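Threads > Robotics > Teaching by hand

3 min read

1/ Spent part of May reading every pitch I could find for "show the robot once and it learns." Irkine says it. Purusow says it with nicer music. I have some doubts, so here's a thread.

2/ The idea is simple enough. You hold a gripper in your hand, do the job yourself, and the recording becomes the lesson. No code. The Barros people call it "teaching like you'd teach a coworker." My coworkers don't need to be shown how to pick up a box 185 times.

3/ That's the real number from the last set I worked on, by the way. 185 demos of one pick. We threw out 26 of them for bad grabs or for starting too late. None of that makes it into a launch video.

4/ And watch what gets demoed. Plain table, good light, one thing to reach for. Clear plastic is where I'd like to see these companies start. You and I find the edges of a see-through box by the thin dark lines where it bends. I'm not convinced a policy trained on mugs has any idea those lines matter.
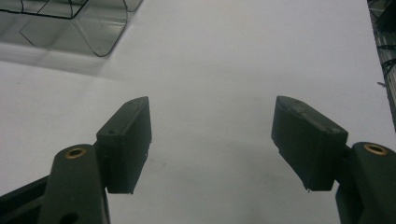

5/ Fingers wide open, nothing between the pads, clear container off in the corner. A huge share of any recording looks like this – the approach, the wait, the backing away. Somebody has to decide how much of it counts as the task. Ask a vendor who makes that call and the answer gets vague fast.

6/ Then there's remote control. Irkia sells a setup where you drive the arm from a chair with two sticks. I tried it for 20 minutes. I was slow, I overshot, and I kept fixing my own mistakes. All of that goes into the data too. If you teach a robot with a nervous driver, I'd expect a nervous robot.

7/ Hand-held is better on that front, I'll give it that. Your wrist already knows what to do. But your wrist also does things an arm bolted to a bench can't, and you only find out which ones at playback.

8/ Someone always replies "just collect more." Fine. More of what? We had 14 people record the same job and got 14 ideas of where to grab. Averaging those doesn't give you a good grab. Sometimes it gives you the gap between two good ones.

9/ I do think showing beats scripting for a lot of jobs. I've written the scripts and I don't miss them. What I don't buy is "once." Put the demo count on the box, and the number you threw away – then we can talk about price.

10/ If Purusow or anyone else wants to post uncut playback on clear packaging, tag me. I'll share it whether it works or not.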